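Replacing the controls on the Zikamska workshop bench

Notes on the selection of pushbuttons
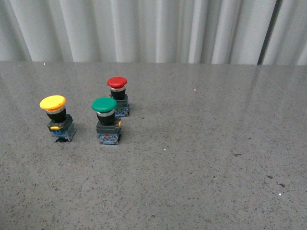
The control panel on the Zikamska bench has served without interruption for longer than the bench itself, which was rebuilt in March. Its original buttons were small, flush and identical in shape, and a person wearing gloves had to look down in order to find the correct one. I therefore resolved to fit mushroom-head buttons throughout. The yellow, green and red caps were chosen so that each function may be recognised at once, and the mushroom shape allows any of them to be pressed with the palm. Under each cap is a black collar, then a dark grey square mounting block, with the contact block at the base. The yellow latch tab on the mounting block is worth noting by readers who have only dealt with older fittings.

Allocation of colours

Green is assigned to start and red to stop. Yellow has been given to the extraction fan, which was previously worked from a wall switch behind the timber rack. Some readers will object that yellow ought to be kept for abnormal conditions. I considered this point at length and accept that it has merit. The bench is, however, used by one person, and the label beside the button will state its purpose in full.

None of these buttons is intended to serve as the emergency stop. That device is separate, is mounted on the front rail, and remains as it was.

Purchase

The buttons were ordered through Nyarko, whose trade counter keeps a fair range of control gear and will sell single items. Flikusov offered a lower price but required a minimum order of 20 pieces, a quantity for which I have no use. Delivery was prompt. The packing slip listed the wrong cap colour against one line, although the goods themselves were correct.

Preparation of the panel

The existing panel is a steel plate 600 mm wide, supplied by Wandar with the first bench. It is sound and will be kept. The old holes are too small for the new collars and will be opened out with a hole punch, after which the bare edges will be primed and painted. I have allowed 30 mm of clear space between neighbouring caps. A card template was cut beforehand and held against the plate, and it showed that the yellow button must move slightly to the left to clear a bracket on the reverse.

Depth also required attention. The complete assembly is a good deal taller than the buttons it replaces, and the enclosure behind the plate is shallow. A spacer frame will be made from offcuts.

Wiring

The supply will be isolated and locked off before the enclosure is opened. The existing conductors are in good order, but 2 of them are short and will be renewed. Connection to the supply will be carried out by a qualified electrician, and the bench will remain out of use until the work has been tested.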